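Bralelside Shop Brings Refillable Litter Mat to Market

Wednesday, November 5, 2025

A small pet supply company in Bralelside has started selling a cat litter mat with a removable tray, after testing it through October in the homes of local cat owners.

The mat is called the Lobo and is made by Livness, which until now sold mostly bowls and slow feeders. It went on sale this week at the company's own store and at Trivutora, the independent pet shop on the east side of town. It costs $32.

Most litter mats work the same way. The cat steps out of the box, the mat catches some of what is stuck to its paws, and the owner picks the whole thing up and shakes it over the trash. The Lobo has a top layer with wide slots and a shallow tray underneath that slides out from the short side, so the mat can stay on the floor while the tray is emptied.

Geetha Unnithan, who founded Livness and still designs its products, said the idea came from complaints she kept hearing at the counter.

"People would tell me they liked their mat fine until they had to lift it," she said. "You fold it wrong and the litter goes down your leg. I wanted one where you pull the tray and the rest stays put."

The first version had a tray that came out from the long side. Testers with the box in a closet or beside a toilet said they had no room to pull it, and the company moved the opening. A second change was made to the slots, which were trapping clumps of wood pellet litter. The slots on the version now on sale are 6 millimeters wide. 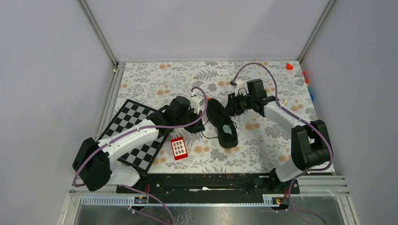

Livness is selling the mat in one size for now and in two colors, gray and sand. A larger one is planned for homes with more than one box, but Unnithan would not give a date for it.

At Trivutora, manager Mohandas Nambiar has put the mats on the shelf beside the covered litter boxes. He said he had been using a test model at home since the start of October with two cats, one of them long-haired.

"The long-haired one still carries litter into the hall," Nambiar said. "Less than before. I wouldn't tell anybody it stops it completely."

He said the mat works best with clay litter and less well with the very fine grass kinds, which are light enough to cling to fur past the paws. Customers who use pellets should check that theirs are narrow enough to drop through.

Kamala Pisharody, another of the testers, said her older cat refused to step on the mat for the first few days and jumped over it. She moved it a few inches away from the box, then slid it back a little each evening until he was walking across it.

"He's fourteen and he doesn't like anything new," she said. "He's fine with it now. The tray is easy. I do wish it had a handle."

The top layer and tray can both be washed in the sink with dish soap. Livness advises against the dishwasher, where the heat can warp the tray and make it stick. Replacement trays will be sold separately, though the company has not set a price.

The first production run was 703 mats. Gopinath Arumugam, who handles orders for Livness, said a second run will depend on how the first one sells through the holidays. Mats can be returned within 32 days of purchase, used or not, as long as they have been rinsed.

Both stores are open Tuesday through Saturday.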